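Teaching the arm to pick up a pipette (week three)

So I finally have something to report on the pipette job! If you read my January post you'll remember I was still fooling around with foam blocks and a cereal bowl back then, and a couple of you wrote in to ask when I was going to try something that would actually annoy me. Well, good news for you.

The task sounds like nothing. There's a pipette hanging on its stand. The arm goes over, closes its fingers on the handle, lifts it up and off the bar, holds it over the beaker for a second, and then hangs it back up. A ten-year-old would get it on the first go. I have now done it 197 times by remote control and I'd say I got good at it somewhere past the first hundred.

Quick refresher on the setup for anyone new. I drive the arm with a smaller arm that I hold in my hand, same joints, same layout, and whatever I do with the little one the big one copies. Grímur Baldursdóttir (who runs the bench at Wodine and has been very patient with me) also likes the other method, where you switch the motors to soft and just grab the big arm and drag it through the motion. We call that one "walking the dog." I'll get to why I gave up on it for this task.

The part I want to talk about is the wrist view, because that's where I spend all my time now. When I'm driving I've got two windows open, one from a camera up on a pole and one from the little camera on the wrist. For the first couple of days I stared at the pole view, since that's how I'd see the table if I were standing there. Terrible idea. From up there the handle and the bar sort of melt together and you can't judge how far away anything is. I knocked the pipette off the stand so many times that Thắng Phùng put a folded towel on the floor without saying a word to me.

Then I switched over and drove almost entirely from the wrist, and it was like putting on glasses.

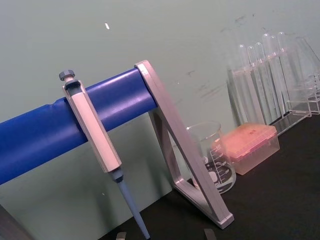 Wrist camera, with the pipette still on the bar and the fingertips just poking in at the bottom.

What I like about this angle is that the two fingertips are always in the same place, so after an hour or so your brain starts treating them like your own. I line up on that long pale handle, come in slow, and wait until it fills the gap. The metal leg of the stand is the thing to watch out for. It slants down right next to where I want to put my fingers, and if I come in too far to the right I bump it and the whole stand scoots. I threw out a lot of early tries for exactly that.

The glass is the other headache. The beaker and the test tubes are clear, so what the camera mostly gets is bright edges and whatever is behind them. I can work out where the beaker is from the white markings on its side, and I figure the model must be leaning on those too, because when I turned the beaker so the numbers faced away it got noticeably worse at finding it. I don't have a fix for that yet! Somebody in the comments at Plerinden suggested a strip of colored tape around the rim. I might try it, though it feels a little like cheating.

Okay, walking the dog. I really wanted it to work, because it's so much faster and you can feel it in your hands when the grip is right. But if you're holding the arm, you're standing next to it, and your sleeve ends up in the wrist picture. Mine did, constantly. I recorded 32 runs that way before I looked back at them and saw a big blob of navy sweatshirt in nearly every one. The policy I trained on those would creep toward the stand and then just hover there, as if it was waiting for the sweatshirt to show up. I laughed for a good five minutes and then deleted the lot.

A few things I changed along the way that seemed to help:

I slowed down at the bar. My natural habit is to rush the last inch, and the arm learned to rush it too, only with worse aim.

I stopped fixing mistakes too neatly. If I came in crooked, I used to cancel and start over. Now I leave some of the crooked ones in, along with me backing up and trying again, and the arm has picked up that backing up is allowed. That one was Thắng's idea and I argued against it for a whole afternoon, so, sorry Thắng.

I moved the stuff around between runs. Only a little, a few inches for the tip box, a small turn for the rack. When everything stayed put, the arm seemed to memorize the table.

I also take breaks now. My runs after lunch are visibly sloppier than my morning ones and I'd love to know if that's true for other people.

As of this weekend I've kept 113 good runs, and the arm gets the pipette off the bar on its own more often than it doesn't. Hanging it back up is another story. It has to hook that top part over the bar, and it keeps stopping just short and letting go. I need more practice at that part myself, so that's what I'll be doing most evenings this week, with the towel back on the floor.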